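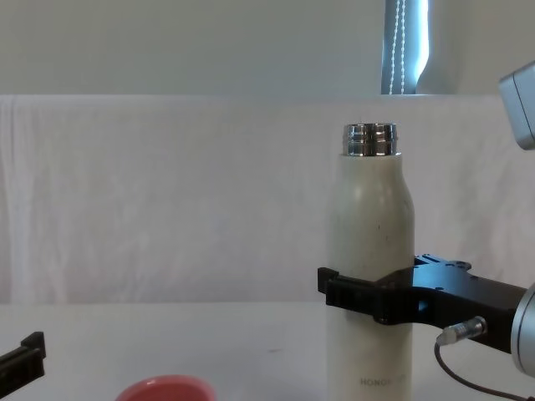
Cletberg Bottles and Lids

README, last revised October 2023

Contents of this file
What the collection covers
Folder layout
Fields in the bottle table
How the bottles were described
Lids and threads
Wear, marks and lettering
Cleaning between sessions
Known problems
Use and credit
Contact

What the collection covers

Cletberg is a reference collection of reusable drinking bottles with screw lids. It has 57 bottles, nearly all of them insulated steel, plus a few single-wall ones kept for comparison. Each bottle has an entry in a table, a set of still pictures and a short written note. The subject is the everyday handling of a bottle: standing it on a table, taking the lid off, putting the lid back on, lining up the threads, and setting the lid down somewhere it won't roll away.

The bottles are ordinary used and new ones. Some were bought for the collection and the rest were handed in by people in the building. We did not try to cover every shape on the market. Sports bottles with a push-pull spout are left out, and so are cups with a press-on lid. A second collection, Zulum, covers food jars and lunch containers and has its own README.

Folder layout

bottles.csv — the main table, one row per bottle
lids.csv — one row per lid, linked to the bottle by bottle_id
stills/ — pictures, one subfolder per bottle_id
notes/ — plain text notes, one file per bottle_id
changes.txt — what was edited and by whom

The lids have their own table because several bottles came with a spare, and one lid can fit more than one bottle. If you only want complete bottles, join the two tables and drop any row where fit is "loose" or "none".

Fields in the bottle table

bottle_id: short code, also written on a paper tag kept with the bottle. The tag is removed before pictures are taken.
body_color: plain color word or two. See the list in notes/colors.txt.
finish: matte, gloss, bare metal, or mixed.
shoulder: straight, rounded, or stepped.
neck: wide or narrow. Wide means that a standard ice cube goes through.
thread: outside or inside, meaning which side of the neck the thread is on.
lettering: any text on the body that can be read with the bottle in your hand. Left blank if there is none.
wear: none, light, or heavy.
source: bought or donated.

For body_color we use "cream" for any warm off-white and "white" only for a cold, clean white. Grethe Briem wrote the color list and settled the borderline cases. Speckled paint is entered under its base color, with the word "speckled" added in the notes file.

How the bottles were described

Each bottle was described twice, by two people working from the real object. The second person did not see the first entry. Where the two entries differed, Leif Thygesen looked at the bottle again and picked one. Most differences were about finish. A satin paint looks matte under the ceiling lights and glossy next to the window, so we ended up judging all of them at the same table with the blinds down.

The shoulder field caused less trouble than expected. The neck field caused more, and it was redone in February after we agreed on the ice cube rule.

Lids and threads

A lid that is off the bottle is entered with lid_state "off" for that still, even when the lid isn't in view. Please don't read "off" as "lost". Lost lids are marked in lids.csv.

Fit was tested by hand. A lid counts as a fit if it goes on without force and the bottle can be turned upside down over the sink without dripping. A lid that turns but never tightens is "loose". Cross-threading is common with the shallow threads, mostly when the lid is started at a slant. The notes say so for each bottle where it happened to us.

Gaskets were left in place. If a gasket was missing when the bottle arrived, we did not replace it.

Wear, marks and lettering

Wear refers to the body only. Small spots, scuffs and rubbed print are "light". Dents and bare patches where paint has come off are "heavy". A printed speckle pattern is not wear, though it can be hard to tell apart from small marks in a picture. Go by the table if the two seem to disagree.

Lettering is entered as it appears, in capitals where the print is in capitals. Partly rubbed words are entered as far as they can be read, followed by three dots. The same word may be cut short in a still where the bottle is close or turned, so the lettering field will often be longer than what you can read in any one picture.

Cleaning between sessions

Bottles were washed by hand in warm water with unscented soap and left open on a rack for 12 hours. Lids were washed separately. Brynhildur Bisgaard kept the drying rack in order and found most of the mixed-up lids.

Known problems

Dark bottles are thin on the ground. White, cream and pale gray are overrepresented.
Shiny necks pick up bright reflections, and the thread can be hard to follow in those stills.
Bottles bigger than 40 ounces are missing. They did not fit the rack.
Up to 20 stills have the wrong lid_state. They are being checked by Aldo Messina and will be fixed in the next version.
Two bottles shared a bottle_id in the first release. The older one now ends in "b".

Use and credit

You may use the tables, notes and stills for teaching and research. Credit the collection as "Cletberg Bottles and Lids" and give the revision you used. Brand names on the bottles belong to their owners, and an entry here says nothing about quality.

Contact

Corrections go to Eimear Ó Flaithearta at the Kjærgaard workshop. Give the bottle_id and the file name of the still, and say what you think the entry should be.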